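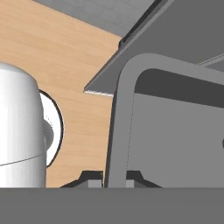

The Saha wrist view option adds a second rendered video channel to the Nellden kitchen simulator. It was shown at the Stulwood open day on August 6, 2020, running on the same workstation as the base package. The channel is rendered from a point fixed to the gripper, so the gripper body stays in view along the bottom as a plain dark-gray band and hides whatever lies behind it. Surfaces with a pattern, such as the light-brown wood grain, are drawn at the same detail level as plain gray parts. Shading on rounded white parts is computed for every update and can be turned off to save processing time.

**Specifications**

- Part number: 3037
- Output: 800 lines, color
- Objects in supplied kitchen set: 113
- Update rate: 40 per second with shading on
- Control input: Pukum hand controller or script file
- License: one workstation, transferable

**Open day program**

Zoi Liapis ran the demonstration from the hand controller. Visitors could then take the controls for a short session on cabinet and handle approaches. The operator sets the approach angle first, then the finger spacing, then closes the distance at reduced speed. Contact between finger pads and a handle is calculated at the pads only. The rest of the finger is treated as a solid that can't pass through a cabinet front. Long bar handles are included in the supplied set, along with open compartments and upright dividers.

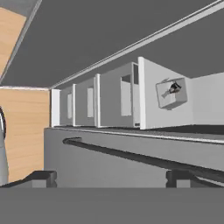

Kohei Yokoyama asked whether the reduced speed setting could be tied to the distance from the nearest surface, and said that setting it by hand for every approach would slow down his script runs. It can be, from the script file only. The command is listed in section 4 of the manual. The hand controller keeps its manual speed switch.

**Ordering**

The option requires the base package, installed and licensed. Orders and requests for a repeat demonstration go to Jenő Fülöp at the Stulwood office. The next session is planned for February.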